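Speaker notes – "One Bin by the Door"
Shahla Nikzad, Prisisby community hall

Hi everyone, thanks for coming out! Start with the hallway story (keep it short, Shahla). Shoes, mugs, mail, one glove – all of it landing wherever my hands gave up. Ask who's got a pile like that at home. Wait for hands.

First slide. Pale thing, red behind it. My point is colour – you spot white on red before you've even worked out what it is.
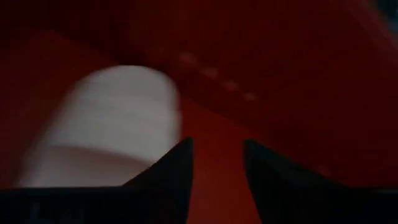 Plornovetti Home Talks, No. 23

So pick a strong colour for your catch-all. Mine used to be grey and I lost a whole set of keys in it from September on. Abbas Azimi still brings that up.

Next slide, and slow down a bit. Big red plastic bin, ribbed sides, nice thick rim to grab. A black shoe on its side on the table, right where I want to talk about shoes.

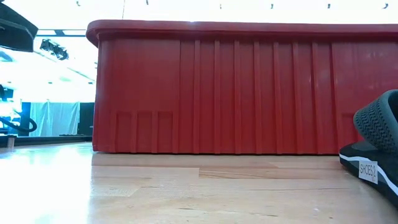 Photo: Stunduline

Rule for shoes: soles get a wipe, pairs go in together, heavy ones first. If the bin's full, something goes back to the bedroom. No second bin! I tried a second bin – now I own two piles.

Questions, then tea. Handouts are by the urn.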